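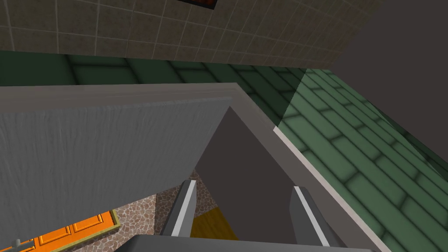
Chapter 9
Wood Grain and How to Read It

Pick up any board and you are holding a diary! Each line in the grain was laid down while the tree was growing, and with a little practice you can learn a lot from it. Wide bands mean fast growth, tight ones mean slow, and a swirl often marks the spot where a branch began.

Grain also decides how wood behaves. A board swells and shrinks far more across its grain than along it, so a door that glides shut in November may stick in August (ours at home always does). Cabinet doors are a great place to start looking, and we'll come back to them in Section 2.

Before you read on, find 2 pieces of scrap wood and spend 60 seconds with each one. Run a fingertip along the grain, then across it. Sketch the lines you see and keep the drawings handy for the first activity.

Key words: grain, growth ring, knot, end grain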